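Shared Workshop Board > Builds in Progress
Topic: Tabletop arm, toy kitchen bench – gripper approach

Emilian_Furtuna
8/27/18
Members are advised that the Onstead arm is now mounted at the play kitchen on the rear bench. The present task is to pick up the carrot and place it in the pot. I request comments on the approach angle before the next session.
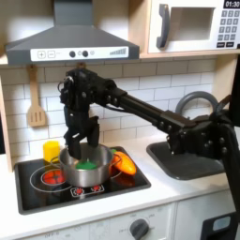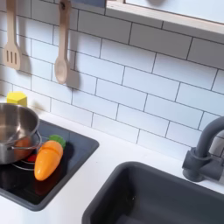
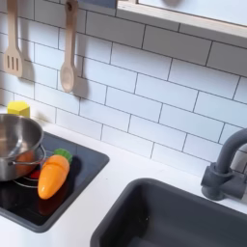
The wrist servo is limited to 60 degrees per second. I propose to retain that limit and to approach from directly overhead.

A_Vaduva
I must disagree with the overhead approach. The carrot is tapered, and a vertical grasp near the tip will tend to rotate it. The fingers should close across the thick end.

djitaru
I support the overhead approach, subject to a higher clearance over the rim. The wire handle on the pot is a greater hazard than the carrot.

A_Vaduva
The handle can be turned toward the wall. The grasp point cannot be left to chance.

Emilian_Furtuna
Both remarks are noted. I will run 30 trials with each grasp point – same speed, same start position – and post the log in this thread.

djitaru
Please record the clearance used as well.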